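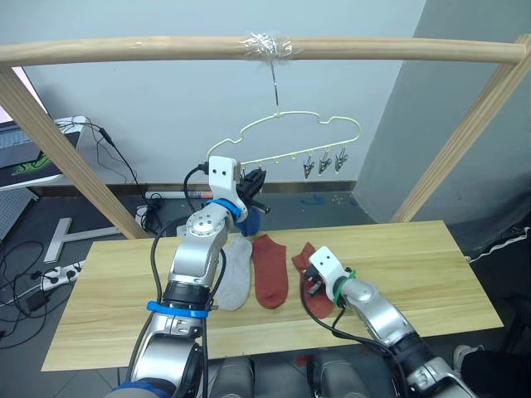
Section 4. Setting up the sock-hanging task

This section covers the practice task that comes with the Drorex two-arm kit. Finish Section 3 (homing and gripper check) first. Allow 40 minutes the first time.

What you need

The Drorex unit with both arms mounted
A table with a flat top
The Aasen rack, or any frame with a fixed rod above the table
One clip hanger and its hook
Socks in plain colors, without loose threads
Clear tape

4.1 Placing the rack and hanger

1. Stand the rack over the table so that the rod runs from left to right as seen from the robot.
2. Put the hook over the middle of the rod and wrap tape around both until the hook no longer slides.
3. Hang the clip hanger from the hook. Turn it so that its wide side faces the robot.
4. Push the hanger lightly with one finger. It may swing, but the hook must stay where it is on the rod.

Note: The hanger does not have to be the one in the box. Any light hanger with clips that open under a light squeeze will do. Stiff clips wear out the finger pads.

4.2 Laying out the socks

1. Clear the part of the table that both arms can reach.
2. Lay the socks flat and side by side, leaving a gap between them.
3. Smooth out any folds at the cuff. The gripper picks up the cuff first, and a folded cuff is often clipped double.

Note: Socks close to the color of the tabletop are harder for the camera to find. Start with dark or strong colors and add the pale ones later.

4.3 Teaching the clip position

1. Open Postora on the control computer and choose Tasks, then Hang, then New.
2. Enter the layout code 3814 when asked. This loads the arm limits for a table with an overhead rod.
3. Set arm speed to 9. Do not go higher until the task has been run all the way through.
4. Guide the left gripper by hand to the first clip and press Save Point.
5. Repeat for each clip you want to use.
6. Guide the right gripper down to a sock and press Save Height. The fingers should touch the cloth without pressing into the table.

Caution: Keep hands and hair away from the rod while the arms are powered. The left arm moves up toward the clips with little warning after a pick.

Caution: Leave slack in each gripper cable. A cable that is pulled tight at full reach can come out of its socket – check this by moving each arm slowly to its highest saved point before you press Run.

4.4 First run

1. Press Run and keep one hand near the stop button.
2. Watch the first sock from pick to clip. If the arm misses the clip, press Stop, move the sock off the table and save the clip point again.
3. If the run stops with message 142, the hanger has turned too far. Straighten it and press Resume.

Replacement finger pads and clip hangers are sold through Mernura. For layouts not covered in this section, write to Alvar Björklund at the support desk and include your saved task file.

Go on to Section 5 for pairing socks by color.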